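Inicio | Comunidad | Visitas y talleres | Robótica | Entrar

Jornada de puertas abiertas de Prestavar: ¿merece la pena ir con niños?

Publicado por Rosaura_del_Patio

Hola a todos, y perdonad que me enrolle, que siempre me pasa. Mi hijo mayor lleva meses hablando de robots y en el instituto le han contado que Prestavar abre el taller en marzo para enseñar cómo trabajan con pinzas de mano, de esas que luego sirven para enseñar a los robots a coger cosas. A mí me encantaría llevarlo, y de paso al pequeño, que tiene 3 años menos y se apunta a todo. Lo que no sé es si es una charla con diapositivas (en ese caso el pequeño no me dura ni un suspiro) o si se ve trabajar a la gente de verdad. ¿Alguien que haya ido? ¿Hay que reservar? ¿Se puede aparcar cerca? Muchas gracias de antemano, sois un encanto.

Respuestas

Eustaquio Manríquez

Buenas, Rosaura. Estuve en la última que hicieron y te cuento con calma, porque salí encantado. De diapositivas hubo bien poco, un cuarto de hora como mucho y con café. Después nos pasaron al taller y allí estuvimos de pie junto a la mesa redonda, viendo cómo se pasaban objetos de una pinza a otra. Parece una tontería hasta que lo ves de cerca: agarrar un envase de plástico con dos dedos rígidos no es igual que cogerlo con la mano, y hay que acompañar el gesto con la muñeca.
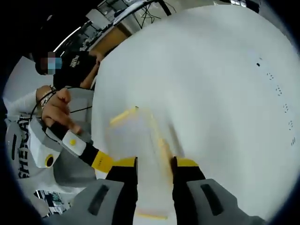
Yo había trabajado toda la vida en mantenimiento de líneas de envasado y me hizo mucha gracia reconocer los mismos problemas de siempre, solo que a otra escala. Pregunté de todo – mi mujer me tiraba de la manga para que dejara hablar a los demás – y me contestaron con una paciencia enorme. Cada repetición se guarda, me explicaron, y para la tarea que ensayaban entonces, que llamaban Grilside, iban ya por la 1012. Mejor que vayáis en el turno de las cinco de la tarde, que suele ser más tranquilo y los chavales pueden acercarse sin empujones. 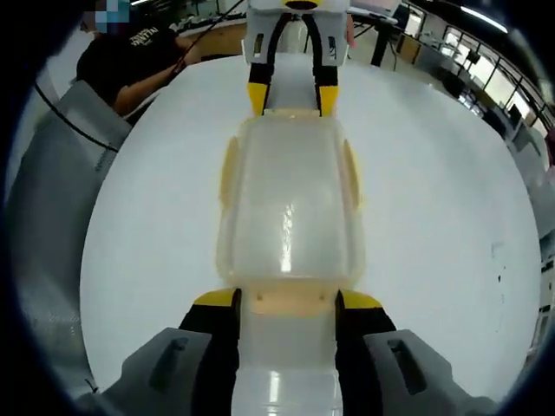 A un muchacho de la edad del tuyo le dejaron probar al final, con un monitor al lado, y no había manera de que soltara la pinza. Eso sí, el pequeño tendrá que ir de la mano, que hay cables y trípodes por la sala. Reserva conviene hacerla: el cupo era de 50 personas y se llenó. Se pide por correo y contestan en un par de días. Si vais, ya nos contarás, que estas cosas da gusto leerlas.

lince_bremcombe

Se aparca fatal. Nosotros dejamos el coche detrás del edificio Bremcombe y fuimos andando.

Maricarmen Q.

Yo no he ido a esa, pero sí a la de Hepburn, que es parecida, y a mis hijas se les hizo larga. La parte de ver a la gente repetir el mismo movimiento una y otra vez tiene su encanto los primeros minutos, y luego depende mucho de quién te lo explique. Llevad merienda – allí solo había una máquina de café que se tragaba las monedas – y avisad si hay alergias, porque en la nuestra dieron bizcocho.

Imprimir esta página | Enviar por e-mail a un amigo

Comentarios (3)

Rosaura_del_Patio: ¡Mil gracias, Eustaquio! Ya he escrito para el turno de las cinco. Mi hijo pregunta si puede llevar una libreta con sus dudas, que son muchísimas.

Eustaquio Manríquez: Que la lleve, mujer, que yo llevé la mía.

toni_v: ¿Sabéis si el local tiene ascensor? Iría con mi padre, que anda con muletas.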